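Mugs, coasters and a marble top

Hello again! November has been all about the tea corner at Clildale, and I've finally got some photos to put up. I had 708 things on my list this month and this was the only one I wanted to do. Regular readers will know my long-running grudge against cup rings – I spent years scrubbing them off my old pine table, and I'm not going back to that.

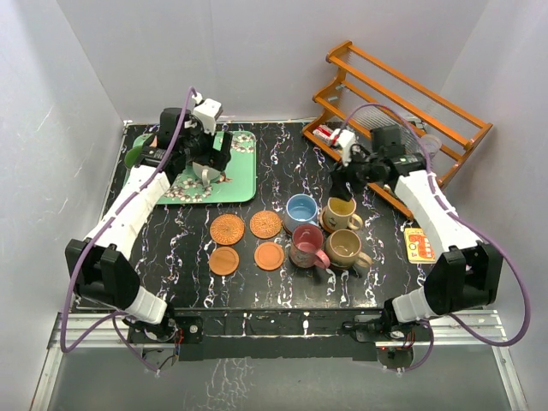 Delwyn Pomare got me into coasters in the first place. She picked up a mixed lot at the Kereama market for $46 and gave me first go at it, which was very generous (she kept the cork ones, mind you). I've never owned a proper matching set and I don't think I'd enjoy one. A bit of colour and a few odd shapes in the cupboard suit me much better. 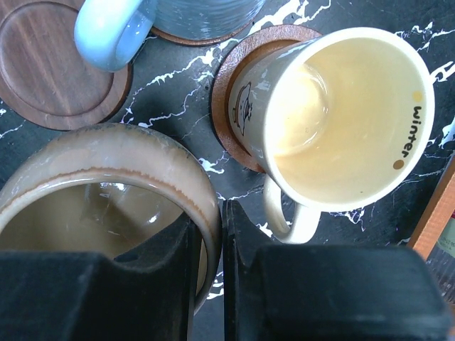 My tea habits are pretty simple. I like it strong, Delwyn likes hers so weak it's hardly worth boiling the kettle, and we've both given up arguing. The cream mug is my favourite of the lot, with "winter" printed just inside the rim and a funny little round cartoon character on the outside. I reach for it all year, even when it's stinking hot by ten in the morning – it just feels right in the hand.

Next up I want to oil the wooden coasters, probably after the Ornard fair. If you've got a favourite oil, let me know!

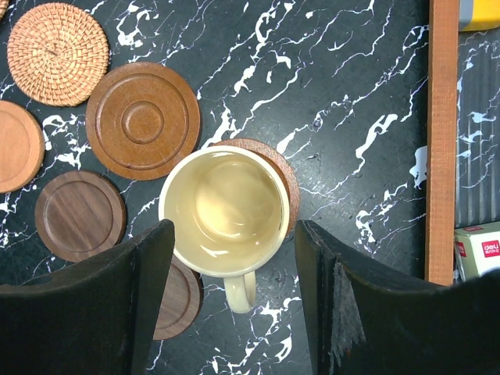
Woven and wooden coasters, with the cream mug in the middle.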